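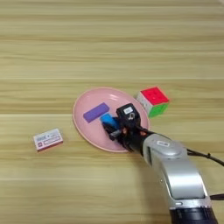 A pink plate on a light wooden table.

Entwistle Pottery Studio: Frequently Asked Questions

Last updated Feb 3, 2018

Booking and visiting

Do I need to book?
Yes, for all classes and for wheel sessions. You can drop in to paint ready-made pieces if there is a free seat, but school holidays fill up early and we would ring first.

How long is a session?
Painting sessions last two hours. Wheel sessions last 3 hours, including clearing up. If you arrive late we can't run over, as the room is usually booked straight after you.

Can I bring children?
Children of 6 and over can paint, with an adult at the table. The wheels are for over-twelves. Prams can be left in the hallway but not in the kiln room.

What should I wear?
Old clothes and flat shoes. Clay washes out of most things. Some of the coloured slips don't, and the dark blue is the worst. We lend aprons. Take your rings off before you start and put them somewhere you will remember.

Is there parking?
Two spaces in the yard, both normally taken by us. The car park behind the library is a five-minute walk and free after six in the evening.

Making and painting

What can I paint?
Plates, mugs, bowls, tiles and egg cups. The shelf changes a good deal, so if you have your heart set on a teapot please ask when you book. Prices are on the underside of each piece and cover glazing and firing.

Why do the colours look so pale when I put them on?
Underglaze looks chalky until it has been fired. Three thin coats give an even colour. One coat will come out streaky, which some people like. There are fired test tiles on the wall by the sink and it is better to choose from those than from the label on the pot.

Can I use pencil first?
Yes. It burns away in the kiln. Don't use felt pen or biro.

Can you fire something I made at home?
Sometimes. We need to know which clay you used, so bring the bag or the receipt. We don't fire air-drying clay or polymer clay at all. Work must be bone dry and no thicker than your thumb. Tegwen Bevan looks after outside firing and will check each piece before it goes in.

Firing and collecting

When will my piece be ready?
Allow two weeks. The kiln isn't switched on until it is full, so it may be longer in a quiet month. In October we begin taking Christmas orders and you should allow three.

How will I know?
We send a text. Please make sure the number on your slip can be read.

How long will you keep it?
Three months. The shelf holds almost 100 pieces and we do run out of room.

What if it breaks in the kiln?
It happens now and then, usually because of trapped air or a crack we couldn't see. We will offer you a blank of the same size to paint again. We can't refund the session.

Can I eat off my plate?
Yes, if it was painted and glazed here with our own clear glaze. Anything with gold lustre or crackle glaze is for show only, and the slip will say so.

Is it safe in the dishwasher?
It should be, but the shine will last longer if you wash it by hand. Keep lustre out of the microwave.

Other questions

Do you sell vouchers?
Yes, in the studio or by post. They last a year from the date on the front.

Do you teach evening courses?
Régis Fleury teaches a six-week throwing course each term. There is a waiting list.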